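About Vulora

Vulora develops software for robotic manipulation. Our work covers the layers between a sensor and a motor command: perception, motion planning, grasp control, and the tools that engineers use to record, replay, and examine what a machine did. We supply this software to equipment builders, to research laboratories, and to manufacturers who maintain their own automation staff.

The company was founded by Fuad Tesfamariam and Lucero Ticona, who had worked together on machine control software for packaging lines and who shared the view that most of the effort in a new installation was being spent on the same few problems. Their first product was a calibration package, written for a single customer and later rewritten from the ground up for general use. It remains part of every system we deliver.

Our main office is in Bultummont. A second site at Skuvcombe houses the test floor, the machine room, and the field support group. Vulora employs 134 people across the two sites, the majority of them in engineering positions.

What We Make

The Fankhauser platform is our principal product. It takes in camera and joint data, maintains a model of the work area, and produces motion plans that respect the limits set by the customer. Fankhauser is divided into modules that may be licensed together or separately. Customers who already have a planner they trust often begin with the perception module alone, and the interfaces have been published with that use in mind.

The perception module estimates the position of surfaces, edges, and objects from one or more cameras. Particular attention has been given to cameras carried close to the gripper, where the fingers occupy a considerable part of every view and the background changes with each movement of the wrist. The module keeps a mask of the fingers that follows their opening and closing, so that they are not mistaken for part of the work area.

The planning module searches for paths and assigns timing to them. It reports the reason when no path is found – a joint limit, a blocked approach, a missing surface – in terms that an operator can act upon. The control module carries out the plan and adjusts it as new measurements arrive.

Surface and Edge Estimation

A large share of our perception work concerns ordinary furniture and ordinary light. Tables, counters, and shelves have grain, gloss, and printed patterns, and each of these can disturb an estimate of where the surface lies. Reflected light is a common source of error, as a bright patch may carry very little texture for the software to match. The perception group, led by Barış Sarıgül, maintains a collection of test recordings chosen for these conditions, and every release candidate must process the full set before it is approved.

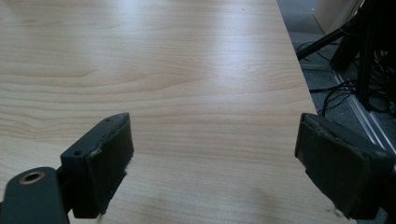

Bare wooden tabletop seen between the open gripper fingers, with reflected light across the grain.

The collection now contains 198 recordings. Each is stored with its calibration file, the software version in use at the time, and a short written note on the condition it represents. Recordings of bare surfaces are given the same standing as recordings of objects. A system that reports an item where there is none will plan a motion around it, and the resulting delay or detour is costly to the customer. False detections are therefore listed on the first page of each release report, ahead of the figures for correct ones.

Table edges are handled by a separate estimator. It looks for long straight boundaries and tests whether the region on the far side lies at a different depth, which allows it to separate a true edge from a seam or a stripe. Cables, stands, and metal framing beyond the edge are kept in the model as obstacles until they have been confirmed as lying outside the reach of the arm.

How We Work

Software at Vulora is written in small groups, each of which is responsible for one module from design through field support. A change to any module is reviewed by 2 engineers, one of whom must belong to a different group. Simulation is used early and often, but no release is approved on simulated results alone. The test floor at Skuvcombe is available to all groups, and time on it is assigned each morning at 9:30.

We publish the file formats used by our recording and replay tools, together with a reader that may be used without charge. Customers own the recordings made on their premises. Such recordings are not added to our test collection unless the customer has agreed to this in writing, and an agreement may be withdrawn at any time.

Each major version of Fankhauser is supported for 10 years from the month of its release. During that period we supply corrections for faults and for security matters, and we keep the matching build tools in working order. New major versions are released in September.

Leadership

Fuad Tesfamariam, Chief Executive
Lucero Ticona, Chief Technical Officer
Barış Sarıgül, Head of Perception
Nahuel Ledesma, Head of Planning and Control
Yeison Apaza, Head of Field Support and Training

Training and Partnerships

The training program is held at Skuvcombe and is open to the staff of customers and partner institutions. The introductory course covers installation, camera calibration, and the reading of planner reports. The advanced course is intended for engineers who will write their own modules and requires a working knowledge of C++ or Python. Courses may also be held at a customer's site by arrangement with Yeison Apaza's office.

Vulora accepts a limited number of student placements each year. Students join an engineering group for the full term of the placement and take part in reviews on the same footing as other members of staff. Applications should include a transcript, a letter from a faculty adviser, and a sample of code written by the applicant.

Inquiries about licensing should be directed to the Bultummont office. Requests for technical support should be sent to the field support group at Skuvcombe, with the version number and, where possible, a recording of the fault.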